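Trullby Adds Wire Basket and Striped Placemat to Hivia Tabletop Range

MILTLEY, December -- Trullby has extended its Hivia tabletop range with an open-topped wire basket for chopsticks and other utensils, and a woven placemat in grey and white stripes. The first run is 2340 baskets.

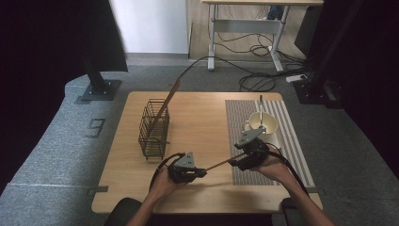 Page last changed: December, 2:50 p.m.

The basket is a rectangular grid of thin metal rods and stands upright on the table. Long chopsticks rise above the rim. The placemat leaves room for a cup beside the basket.

"Retailers asked for one basket size, and we held to it," said Mahnaz Amini, product manager for Hivia.

Orders ship from the Bugti warehouse in cartons of 31.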